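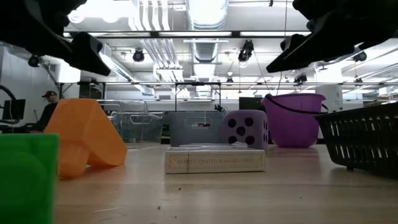

Light wood tabletop, green plastic item at lower left.

Ondmont Gym — pre-game court check
December 22, 2021. Checked by Leandro Vidal

Floor, main court: OK. Dry mopped twice. One soft board near the left elbow, taped, needs a real fix before the June camp.
Baseline clearance: OK at the north end. South end bleachers creeping in agian, pushed back.
Rim height, both ends: OK
Backboard padding: FAIL south. Bottom strip loose, Trunura clips cracked. Replace 2.

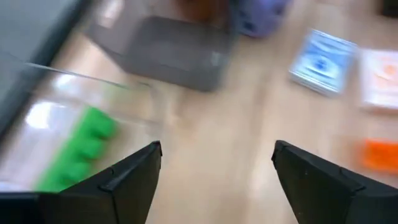
Pale wood surface, open in the middle.

Basket stanchion bolts: OK, hand tight plus a quarter turn. Wall pads: OK — smell awful.
Nets: north one frayed, a finger could catch. Swap it tonight.
Game balls: Tang set fine. Allo set soft, pump before warmups 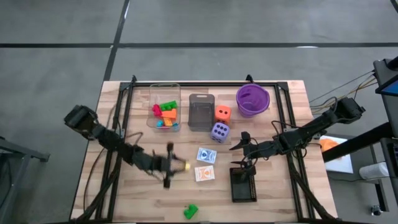 and check them again at the half, they lost air last game too.
Exits: east door blocked by the ball rack. Moved. Don't put it back!!
First aid kit: short on ice packs, otherwise full.
AED: light green, pads in date.

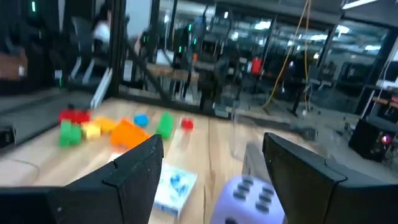
Shot clocks: south one too dim, players were asking the bench for the time. 30 second timeout horn works. Numbers need contrast, same as dark gray pips on a pale lavender die, you get the six right away. Ours is orange on tan. Turn up brightness, recheck from the far basket at 60 ft.

Lights: nearly 100 percent, one tube flickring over the visitor bench.
Cleared to play once the south padding is done. LV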